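25/08/2018

Bueno, ya está, se acabó el juicio y por fin puedo escribir sobre él sin sentir que me va a caer una multa (el juez nos lo repitió tantas veces que yo bajaba la voz hasta para pedir el café). Me he hecho una tila, he puesto los pies en la silla de enfrente y voy a contarlo todo desordenado, tal como me viene.

El acusado se llama Ivars Eglītis y lo juzgaban por vender material robado. Motores fueraborda, más que nada. Salieron de un almacén de Nulamer, en el puerto de Dranness, y fueron apareciendo en anuncios de segunda mano, en un taller y hasta en el cobertizo de un señor que juraba haberlo pagado todo en efectivo a «un chico muy educado». Yo de motores no sé nada y ahora sé dónde va grabado el número de serie y cómo se nota cuando lo han limado. A ver a quién se lo cuento en una cena.

La fiscal, Agnese Petrauskas, hablaba bajito y despacio y al principio pensé que me iba a dormir. ¡Qué va! Tenía una manera de dejar la pregunta colgada y ponerse a buscar un papel, y el testigo, con los nervios, rellenaba el silencio él solito. Al del cobertizo le sacó así que el chico educado había ido dos veces, cuando a la policía le había dicho que una. 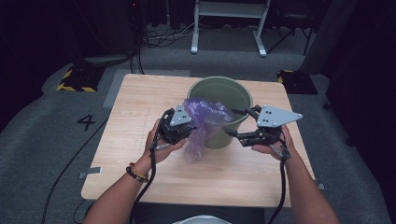
El que mejor me cayó fue Phong Khúc, el dueño del taller. Compró un motor por 1,000 libras, le pareció barato, miró el número, no le cuadró y llamó él mismo a la policía. Perdió el dinero, claro. La defensa intentó hacerle quedar como un listo que se había asustado a última hora y el hombre contestó que asustado estaba desde el primer momento, que por eso llamó. Se rieron hasta en la última fila y el juez Inskip (Terence Inskip, lo ponía en el cartelito) se quitó las gafas y esperó a que nos calláramos, como en el colegio.

Lo peor, las llamadas. La acusación tenía un listado con 139 llamadas entre el teléfono de Eglītis y el del vigilante nocturno del almacén, que ya se declaró culpable en primavera. Nos las proyectaron en una pantalla que parpadeaba y las fuimos mirando por páginas, con hora y duración, toda una tarde. A mí me rugían las tripas de una forma vergonzosa y la señora de mi izquierda me pasó un caramelo de menta sin mirarme. Creo que ese caramelo salvó a la justicia de Derbridge.

Eglītis declaró y lo hizo mal. Dijo que el vigilante y él hablaban de fútbol. Puede ser, yo con mi hermana hablo de cualquier cosa a cualquier hora, pero a las tres y pico de la madrugada, y justo las noches en que faltó material… La fiscal le preguntó de qué equipo era el vigilante y se quedó pensando. Me dio hasta pena. Su madre estaba sentada detrás, con el bolso en las rodillas, y no se lo soltó en ningún momento.

Luego vino la sala del jurado, que tiene una ventana que da a los contenedores de la pizzería y unas sillas que hacen un ruido feísimo. Elegimos de portavoz a Heino Sakalauskas, más que nada porque había traído bolígrafos. Le salió bien, la verdad, dejó hablar a todo el mundo y cortó al pesado de las teorías (que si el vigilante lo había montado todo él, que si los de Nulamer querían cobrar el seguro, y de eso en el juicio no se dijo ni media palabra).
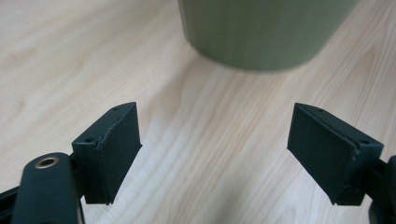
¿Y qué pasa si el jurado no consigue ponerse de acuerdo? Que el juez lo disuelve y la fiscalía decide si pide otro juicio con gente nueva.

Nos lo explicó Inskip antes de mandarnos a deliberar, y también que por nuestra parte no hacía falta correr. Pues no corrimos. En la primera vuelta hubo 2 que no lo veían, y una era yo. Lo de las llamadas me convencía de que se conocían y de que tramaban algo, pero quería volver a leer lo que dijo el del cobertizo sobre la furgoneta. Pedimos la declaración, la leímos en voz alta, y allí estaba: una furgoneta blanca con el logotipo de la panadería Lūse medio arrancado. La misma que Eglītis había comprado de segunda mano y que reconoció como suya el primer día. Ahí cambié. El otro tardó bastante más, hasta después de los bocadillos.

Culpable. Lo leyó Heino con la voz un poco temblona y yo me miré los zapatos todo el rato. La madre salió antes de que nos dejaran salir a nosotros.

La sentencia se dicta en septiembre y no tenemos obligación de ir, aunque Heino dice que él irá y que si me apunto. No lo sé. Por un lado quiero saber qué le cae, por otro ya me imagino otra vez ese bolso. Tiene 23 años, el chaval, y la fiscal dijo que no tenía antecedentes.

Mañana toca poner lavadoras y llamar a mi hermana, que lleva todo este tiempo intentando sonsacarme y va a querer hasta el color de la corbata del abogado. (Mostaza. Horrible.) Y tengo que rellenar el formulario de los gastos del autobús, que he guardado casi todos los billetes y el que falta creo que se fue con el envoltorio del caramelo.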